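Werkstattbuch, Eintrag vom 16. Juli 2023
Thema: Knochenleim für die Stühle, dritter Ansatz 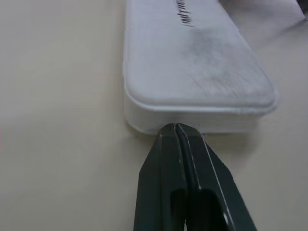

Gestern Abend habe ich den Leim angesetzt, heute um sieben Uhr war er gut gequollen. Die Perlen haben das Wasser ganz aufgenommen, oben stand fast nichts mehr. Ich habe dieses Mal den Leim von Otton genommen, weil von der Sorte Herath nur noch ein Rest in der Tüte war und ich nicht zwei Sorten mischen wollte. Ansatz: 492 g Wasser auf die übliche Menge Perlen, also etwas dünner als im Ansatz zwei.

Erwärmt im Wasserbad, langsam. Beim zweiten Ansatz war ich ungeduldig und der Leim wurde zu heiß, danach hat er schlecht gerochen und die Probe ist mit der Hand auseinandergegangen. Heute habe ich bei jeder Kontrolle das Thermometer bis zum Boden gehalten, nicht nur in die Mitte.

Proben: vier Stück Buche, Längsholz auf Längsholz, jeweils frisch gehobelt. Zwei habe ich vorher mit dem Föhn angewärmt, zwei sind bei Raumtemperatur geblieben. Bei den kalten Stücken hat der Leim schon angezogen, bevor ich die Zwinge zu hatte. Ich schreibe das auf, obwohl alle es wissen, denn ich habe es beim Dullside-Stuhl trotzdem falsch gemacht. Die Zapfen müssen warm sein, auch im Sommer.

Zum Stuhl selbst. Die hintere Zarge links ist wieder offen. In der Fuge sitzt ein Rest von weißem Leim von einer früheren Reparatur, der hart wie Glas geworden ist. Mit warmem Wasser geht er nicht weg, mit Essig wird er ein bisschen weich, aber man muss lange warten und das Holz wird dabei grau. Ich habe ihn schließlich mit der Ziehklinge abgenommen, sehr wenig auf einmal. Der Zapfen ist jetzt etwas zu schmal. Ich werde auf einer Seite einen Span aus Buche aufleimen und nachpassen, lieber zu dick und dann abnehmen.

Frage an Ademir Sampaio: Hast du bei den Stühlen aus der Serie Orura die Zapfen gerade oder leicht konisch gefunden? In deinem Eintrag vom Oktober steht nur «wie immer», und ich weiß nicht, was dort immer war. Beim Dullside sind sie gerade, aber die Schulter ist auf der Innenseite unterschnitten. Das sieht man erst, wenn man den Winkel anlegt.

Nachmittags: Proben noch in der Zwinge, ich mache sie erst morgen auf. Den Überschuss habe ich nach dem Gelieren mit einem Holzspatel abgenommen, das ging sauber. Den restlichen Leim habe ich in das Glas gefüllt und in den Kühlschrank gestellt. Bitte nicht wegwerfen, er ist beschriftet. Länger als eine Woche möchte ich ihn aber nicht behalten.

Noch eine Notiz zum Material: Das Buchenbrett mit der Nummer 698 im Regal hat am Ende einen Riss, der tiefer geht, als man von außen denkt. Ich habe eine Handbreite abgesägt und er war immer noch da. Für Späne reicht es, für eine neue Zarge würde ich es nicht nehmen.

Offen:
Span aufleimen und Zapfen nachpassen
Proben brechen und die Bruchflächen vergleichen, warm gegen kalt
neue Perlen bestellen, wieder Otton, wenn die Proben halten
Thermometer einmal in kochendem Wasser prüfen, es zeigt mir ein bisschen zu wenig an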